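Storage and Table Use in a Shared Workroom
Final Report, Student Project, Course in Facilities and Work Organization
Submitted by Nadja Pichler
Jul 24, 2018

Abstract

The report examines how tables, shelving and containers are used in the main workroom of the Burnholm building, and proposes a set of storage rules that can be applied without new construction. The work covered an inventory, a period of observation and a short trial of revised table assignments. 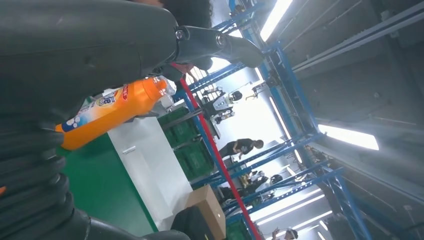
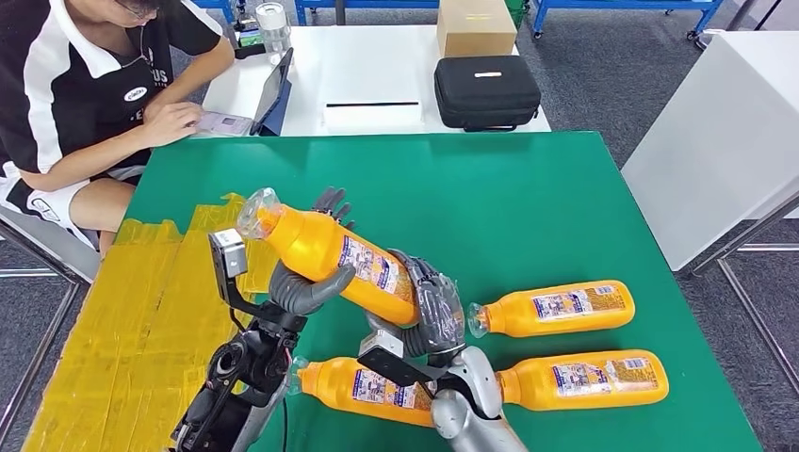
Figures 1 and 2. The workroom, with the blue metal shelving, a brown cardboard box and an orange bottle.

1. Background

The workroom was assigned to its present users in November, when the smaller room in the Barkthorpe wing was converted to offices. Furniture from both locations was combined at that time. No storage plan was drawn up, and objects were placed wherever space allowed. By the start of this project, users had reported that work surfaces were often occupied by articles not in use and that shared supplies were difficult to find.

The department requested a student project on the matter, with the condition that the existing furniture be kept. The project was also to take into account that several groups use the room on the same day and that their materials differ considerably.

2. Furniture and Surfaces

The large green table is the principal work surface. Its left portion, as seen from the working side in Figure 2, is covered with overlapping strips of yellow translucent tape. The tape has wrinkled, and small articles do not stand well on it. For the purposes of this report the taped portion is treated as a separate zone.

The white table is used for records and for articles waiting to be handled. Figure 2 shows it with a tablet in a dark blue folding case, a clear plastic canister with a white lid, a cardboard box and a black hard-shell carrying case with a zipper. The mixture is typical of the observation period. Articles needed for the current session and articles merely set down stood side by side, with no indication of which was which.

The blue metal shelving racks in the same figure have caster wheels and stand on gray carpet. The wheels were an important consideration in the planning, as they permit the racks to be moved closer to the tables. Rolling a loaded rack on carpet nevertheless requires effort, and the author recommends that two persons do it together.

The two green plastic crates in Figure 1 are stacked against the shelving. Their slotted sides allow a user to form some idea of the contents without unstacking them, although this works poorly for small parts.

3. Method

An inventory was made of all loose articles in the room, including those in drawers and cabinets. It listed 536 articles. Each was entered under one of the following headings: in daily use, in occasional use, stored for a group, or without known owner. Articles without known owner were set apart and announced by e-mail to all groups before any decision was taken.

Observation took place during ordinary working hours. The author recorded what was on each table when a session began and again when it ended. Users were told the purpose of the observation and were asked to work as usual. It must be assumed that some of them tidied more than they otherwise would have.

4. Findings

The white table served as an overflow area for the whole room. Boxes and cases placed there at the beginning of a session were frequently still present at the end, including on occasions when shelf space was available. When asked, users gave two explanations: the shelf positions were not marked, and they were unsure whether moving another group's box was permitted.

Bottles and similar containers presented a separate difficulty. They were carried between tables and the shelving several times in a session and had no fixed place at any point of this route. Users tended to leave them at the nearest free edge. Labels on the containers were generally legible, but a container lying on its side with the label down could be identified only by picking it up.

Cardboard boxes were the least satisfactory form of storage. Some carried the name of a former project, Kiani, which ended before the room was taken over, and the name no longer corresponded to the contents. New users found this misleading - one group spent most of a morning searching for cables in the wrong box.

5. Proposed Rules

Green table, open portion: articles for the current session only. To be cleared at the end of the session.

Green table, taped portion: no small containers. The tape should be replaced when the work schedule allows.

White table: tablet and records on one side, incoming articles on the other. Incoming articles to be shelved the same day.

Shelving: heavy boxes and cases on the lowest level. Crates stacked no more than two high.

Bottles: upright, label facing outward, in a marked tray on the shelving.

6. Cost

The proposal requires 100 adhesive shelf labels and a small number of trays. Both are in the Grakton catalog, from which the department already orders, and can be charged to the regular supply budget. No furniture purchase is foreseen.

7. Limitations and Further Work

The trial of the revised table assignments was short and took place while one group was absent. Results for the white table should therefore be read with caution. The rules for the taped portion of the green table were not tested. A second inventory in the fall, using the same headings, would allow a proper comparison, and the article list has been left with the department office for that purpose.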